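Home » Kids » How Stuff Gets Bought » How do you buy a robot?

How do you buy a robot?

May 29, 2019

Robots cost money. You knew that. But who decides which one, and how many, and where on earth it plugs in? Somebody has to sit down with a pencil first. That bit is called planning and it takes longer than you'd think.

Let's pretend you run a small workshop in Varnley. You mend things. You've got a job that is a bit boring and happens over and over, like sorting tools or putting parts in boxes. Could a robot arm do it? Maybe. Questions first, shopping after.

Question one – what is the job? Write it down in one sentence. "Pick up the parts and put them in the box." Good. "Help with stuff." No good, the robot shop can't sell you anything for that.

Question two – how many arms? One arm is cheaper. Two arms can do things like hold a box still and take the lid off, same as your own hands. Try opening a lunchbox with one hand behind your back. Hard, isn't it? So for some jobs you pay for 2.
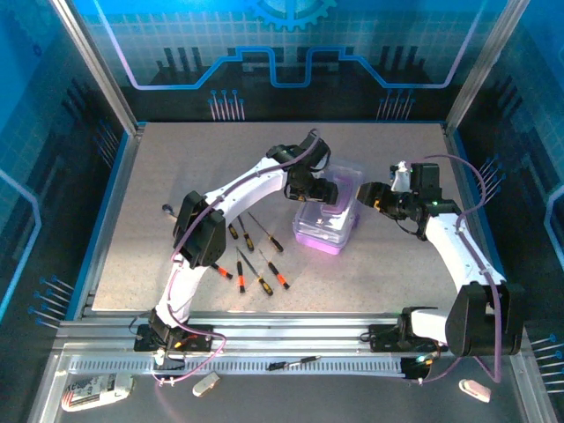 Now the budget. A budget is a list of everything you need with a price next to each thing, then a total at the bottom. People always put the arm on the list. Then they forget the rest! Something to bolt the arms on to, so a metal rail or a very solid table. Cables, and a way of keeping them tidy, like the purple ones clipped along the white arms. Grippers on the ends, they're the "hands". Walls round the work space if you want them. And things for the robot to practise on, such as screwdrivers and a see-through box with a lid. Screwdrivers are cheap but they still go on the list.

Say the small things come to 300 pounds. That's money you can't spend on the arm. If you didn't write it down you'd get a nasty suprise later.

Next, measure. An arm needs room to swing its elbow, and the elbow sticks out more than you expect. Get some string and mark out a space on the floor. Can the arm reach the thing it has to pick up? Can it reach it without bashing the other arm? If not, bigger table. Bigger table means more money. Back to the list.

Then ask for prices, from more than one shop. In our pretend town there are two, Tromon and Surdu. Tromon can deliver in 18 days. Surdu is cheaper but takes 25. Which is better? Depends if you're in a hurry. Ask what happens when a bit breaks too. Spare parts cost money and so does waiting for them.

Some words to know

Quote: a price a shop writes down for you before you buy.
Gripper: the part that grabs.
Spare: an extra one, for when the first one breaks.
Lead time: how long you wait for it to come.

Have a go

Make up a robot job for your bedroom or classroom. Give the robot a name (ours is Elik). Write the job in one sentence, then the list, then guess the prices and add them up. Too much? Cross somthing out and add it up again. Grown-ups do this part lots of times.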